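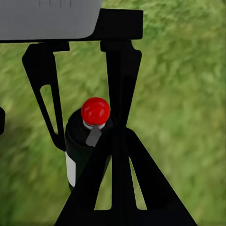 Verar motor board resets when both motors start

Roman Czarnecka
October 20, 2019

My Verar board reboots whenever I start both motors together. One at a time is fine. The shop in Dinasthorpe says I need their 2000 uF capacitor, which happens to be the dearest one they stock. I'm not convinced. Four AA cells, one pack for everything, wires left over from a previous build. Has anyone seen this cured by a capacitor alone?
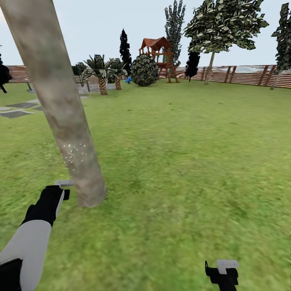 Tree trunk in the simulated garden

Fladis

Had the same in September. Bought the capacitor, resets stopped. Just buy it.
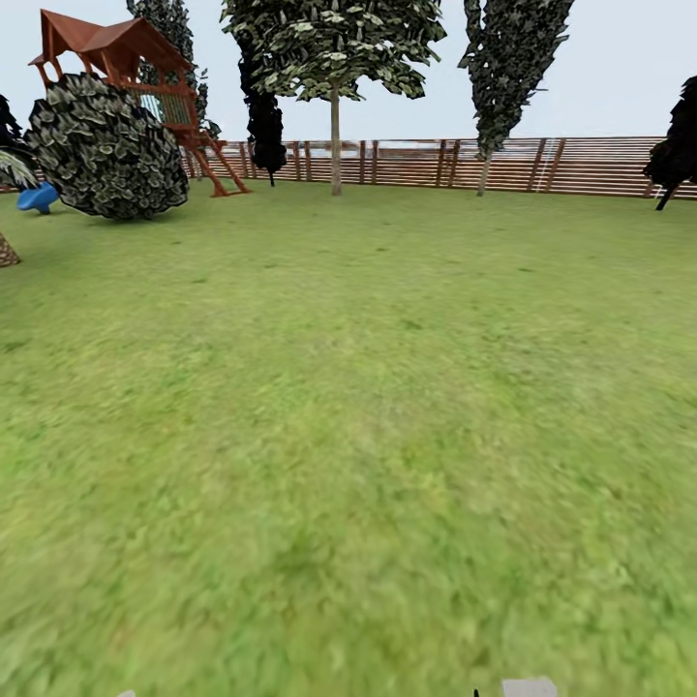
1 min read

Ghislain Perron

I'd want to know what else Fladis changed that day. A capacitor covers a very short dip. If the pack sags for 200 ms while two motors get going, I doubt it will save you.

Put a meter on the board's supply pins and start both motors. A cheap meter will miss the worst of it, but if you see it fall well under 5 V you have your answer. Then run the board from its own battery, with the grounds joined, and try again.

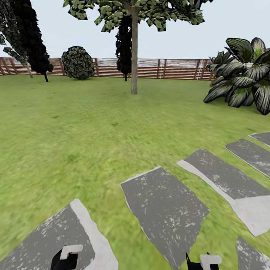
If the resets carry on with separate batteries, the supply was never the problem and I'd look at noise from the brushes. You could also start the second motor 15 ms after the first, though to my mind that only hides a weak pack. I wouldn't trust those old wires either.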